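Module « Organisation des espaces de travail partagés »
Notes de cours, chapitre 3 : le caisson à tiroirs
Riet Wuyts, salle 203

Bonjour à toutes et à tous, et merci à celles et ceux qui m'ont renvoyé leurs relevés après la dernière séance. Je les ai lus avec beaucoup de plaisir (et un peu d'attendrissement, je l'avoue, devant la liste de ce que l'on peut garder dans un bureau pendant un hiver entier). Nous quittons maintenant les étagères ouvertes, qui nous ont occupés une bonne partie du mois de février, pour un meuble bien plus modeste et que tout le monde croit connaître : le caisson à tiroirs.

3.1 Un meuble que l'on ne regarde plus

Le caisson est souvent acheté en même temps que le bureau, livré le même jour, poussé dans un coin et oublié. Chez Meijer, où j'ai fait mes premières interventions, l'inventaire du mobilier en comptait 3 000 pour l'ensemble des sites, et presque aucun n'avait d'usage défini. On y mettait ce que l'on avait dans la main au moment où le téléphone sonnait. Je ne vous raconte pas cela pour me moquer, mon propre caisson a longtemps été dans le même état !

Avant de ranger quoi que ce soit, prenez le temps d'ouvrir tous les tiroirs et de les laisser ouverts, en tirant le plus bas davantage que les autres pour voir jusqu'au fond. Attention tout de même au poids : un caisson léger dont on tire plusieurs tiroirs chargés peut basculer vers l'avant, et certains modèles n'autorisent l'ouverture que d'un seul tiroir à la fois. Dans ce cas on ne force pas, on procède l'un après l'autre en notant au fur et à mesure.

3.2 La règle des hauteurs

Vous trouverez dans les manuels toutes sortes de classements. Le mien est simple et il me suit depuis des années. En haut, ce que l'on prend sans se pencher, plusieurs fois dans la journée : stylos, carnet, chargeur, badge. Au milieu, les papiers en cours et les fournitures de réserve. En bas, ce qui est volumineux ou ce qui attend, et c'est là aussi que je place volontiers le coin du goûter, avec un bol et de quoi grignoter. 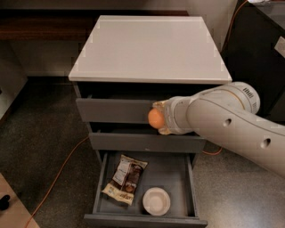 Le coin du goûter mérite qu'on s'y attarde, car il suscite à chaque session de longues discussions. Certains d'entre vous voudraient interdire toute nourriture dans les meubles de bureau, et je comprends vos raisons, surtout dans les vieux bâtiments. Mon expérience est que l'interdiction déplace les biscuits vers le tiroir des dossiers, ce qui n'arrange personne. Je préfère donc un emplacement reconnu, avec deux ou trois habitudes faciles à tenir : les sachets entamés vont dans une boîte fermée, la vaisselle est lavée avant d'être rangée, et le fond du tiroir reçoit un coup de chiffon au moment de la revue mensuelle. Un bol suffit, on n'a pas besoin d'y installer un service complet.

Pensez également à la place qui reste. Un tiroir à moitié vide n'est pas un tiroir gaspillé, et je vous demande de résister à l'envie de le remplir sous prétexte qu'il est profond. Lors du projet Pevport, nous avions laissé de l'espace libre dans tous les tiroirs du bas, et les occupants nous en ont remerciés dès l'arrivée des manteaux et des sacs de sport.

3.3 Le dessus du caisson

Règle courte : rien n'y habite. Le dessus sert à poser une pile le temps de la trier, un plateau, un ordinateur que l'on déplace. Une plante, passe encore, si elle a une soucoupe. L'équipe d'Aselix avait choisi d'y mettre des corbeilles à courrier et les a retirées d'elle-même, après s'être aperçue que le courrier y dormait.

3.4 Travail à préparer

Choisissez un caisson, chez vous ou sur votre lieu de stage (avec l'accord de la personne qui l'utilise, bien entendu), et rédigez une fiche de 2 pages comprenant :

le contenu de chaque tiroir avant rangement, sans jugement ni commentaire ;
la fréquence d'usage de chaque objet, telle que l'utilisateur vous la décrit ;
votre proposition de répartition, avec un croquis à la main.

Celles et ceux qui suivent le dossier Clundberg peuvent reprendre un caisson de l'étude, à condition de ne pas choisir celui que nous avons corrigé ensemble. Les fiches sont à me remettre le 3 août 2018 au plus tard, sur papier si possible, j'aime bien écrire dans les marges.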